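Kunthorpe Pusher – README and data card

Last touched 18 November 2019. Written by me, Irfan Rajput, with corrections shouted across the workshop by Soo-ah Kong.

What's in the folder

Kunthorpe is our shared workshop, and Ra is the arm we've been getting going in it on and off since May. The folder has 3885 recorded pushes, the code that plays them back, and the notes I wrote while it all went wrong. A push is one short go: the arm starts somewhere over the board, comes down, shoves a block or two along and stops. No grasping. I did want grasping, but I burned out two cheap servos trying and Soo-ah pointed out that you can learn a lot with a stick, so a stick it is.

Getting it running

Unpack everything into one folder, keep the names as they are, and run setup before anything else. Then run check_board, which looks for the printed marker and tells you how far out you are. If it says more than 6 mm, stop and redo the calibration – please don't just turn the warning off like I did for most of the summer. After that, replay takes a push number and a speed. Start on slow. Slow is plenty fast enough when your coffee is within reach (ask Grażyna Nowakowski about her keyboard).

The planner is called Skevaton and lives in its own subfolder. It was Han-gyeol Heo's idea and most of the clever bits are his. I did the logging and the swearing.

How the pushes are stored

Each push has a start picture, an end picture, the path of the tip and a line of plain English saying what we were after, things like "move the blue cube up to the others" or "split the stars". The sentences were typed by 5 of us, so the spelling wanders. Seo-ah Geum writes "centre", somebody else writes "middle", and I've left both in, as I'd like the thing to cope with both. Paths are in millimetres from the near left corner of the board. The first batch used the far corner and I've converted it, but if you find a push that looks mirrored, that's why, and do tell me!

Things I know are wrong

The clock on the logging computer drifted, so in 14 of the pushes the path starts a bit before the start picture. They're listed in drift.txt and the loader skips them unless you ask it not to. Pushes close to the edges are thin on the ground because I was nervous. Stars are harder work than cubes: they catch on a point and spin, and the planner still doesn't really expect it. Lighting changes through the day and I haven't tried to correct for it.

Using it

Do what you like with the recordings. The code too, except the folder marked Plundomero, which is a half-finished simulator I'm still embarrassed by and might rewrite.

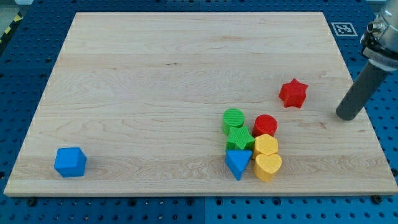 Skevaton's next job is tidying up, and I've been going back and forth on how to score it. Counting blocks near a target is easy but daft, as it gives full marks for a heap. What I'm trying now is a score for the gap between each block and its nearest neighbour, plus a bonus for bringing in strays. With a layout like this one, the blue cube over on the left has a lot of bare maple to cross before it gets anywhere near the rest, while the red star is much closer to the finger, so a greedy planner will go for the star first. Fine by me, as long as it doesn't plough straight on into the yellow heart and the hexagon behind it. The scoring code is in score_gap, it's slow, and the weights at the top are guesses. If you come up with better ones, send them over with the push numbers you tested on.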